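Your questions about my work table and the white wall

I get more messages about my table than about anything I make on it, which I've stopped being offended by. I make and mend small woven bits at home (coasters, little mats, basket repairs, that sort of thing) and sell a few of them under the name Groreo. I've gathered up the things people ask me most often and will add to the page when something new comes in. If your question's missing, the contact form is at the bottom, and I do read it, usually in the evening with a cup of tea.

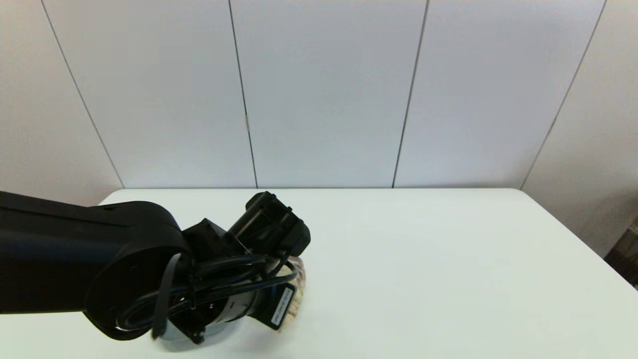 Written by Leonilde Leitão
Filed under: Workroom, Questions
Last updated in September

Why did you go for a white table?

Mostly for the colour of what goes on it. Nearly everything I work with is some sort of tan or beige, and on my old pine table I simply couldn't see it. I'd drop a bit of straw-coloured yarn and spend ages patting the wood with my hand. On white you can see every speckle, lighter ones and darker ones, and you notice when two bits that are meant to match don't.

Doesn't it show every mark?

It does, yes! I've made my peace with it. Tea is the worst, then pencil. I wipe it down before I start and again when I finish, and it takes me less time than finding my glasses. Pencil comes off with an ordinary rubber. Biro is another story, so biros live in the kitchen.

Is it a shiny top or a matte one?

Matte, and I'd choose matte again. I had a glossy one on trial from Utetti and sent it back, as the ceiling light bounced straight up into my eyes and gave me a headache by lunchtime. Matte is kinder for photos too. Sometimes the white comes out a tiny bit green or grey towards one side, depending on the light, and I used to fiddle with that for hours. Now I leave it alone unless it's a picture for the shop.

How big is it?

200 cm long. I could have gone shorter, but I like being able to spread a job out and still have somewhere to put my elbows. Do measure your door first. And your stairs. Ours went up on its side with a great deal of shouting, and there's still a dent in the plaster on the landing.

What's the white wall behind the table?

It's a partition, made of tall panels standing side by side. You can see the thin dark lines where one meets the next. It splits the workroom from the part where I keep the stock and the ironing board and everything else I'd rather not look at. The panels came from Cordeiro and the whole lot cost me £576, delivered. I know that's a chunk of money. I put it off for ages and hung up a bed sheet instead, and the sheet drove me round the bend.

Don't the dark seams bother you?

They did for the first week, and I nearly filled them. Then my friend Yesenia Condori came round and told me to live with them for a bit, and she was right (she'll enjoy reading that). I quite like them now. They give me something straight to line things up by when I'm taking pictures.

Does a partition keep the noise out?

Not much. I can still hear the radio through it and the washing machine on spin. It does keep the fluff on one side, up to a point.

Can I pin things to it?

I don't. I tried sticky hooks and one of them took a flake of white off with it, so the hooks are on the back of the door now. If you need a pinboard, buy a pinboard.

How do you clean fluff and fibres off the table?

Anything rough-textured sheds, and it sheds more when you handle it a lot. I use a dry cloth first and a barely damp one after. If you start with a wet one you end up pushing a sort of beige porridge about. A soft hand brush is handy for the far edge, where it all collects.

My woven mats have gone crumpled in the post. Are they ruined?

Almost certainly not, so please don't throw them away! Lay them on a flat table, cover them with a clean tea towel, put a couple of heavy books on top and go and do something else. I give mine a night. If there's still a curl at the corner, turn the mat over and do the same again. I wouldn't iron one unless you know what it's made of.

How long does it take you to set up in the morning?

About 10 minutes, if I cleared away the night before. If I didn't, we won't talk about it.

Do you keep your tools on the table?

Only whatever I'm using for the job. The rest goes in a Vorine trolley that lives by my right knee, with scissors in the top and tape measures in the middle. The bottom drawer is a disgrace.

Would you buy the same table again?

I would, though I'd get it a touch higher. I'm tall, and after an afternoon of leaning over I can feel it in my back. I've put blocks under the legs for now. They work, but they look a bit daft.

What did you use before?

That pine table I mentioned, which I had for 17 years. It's in the shed with seed trays all over it and seems perfectly content.

Can I come and see the workroom?

I'm afraid not, it's at the top of our house and there's hardly room to turn round in it. I'm happy to send measurements if you're planning something similar, though. Tell me how wide your room is and which side the window's on, and I'll have a look when I've got the week's parcels out of the way.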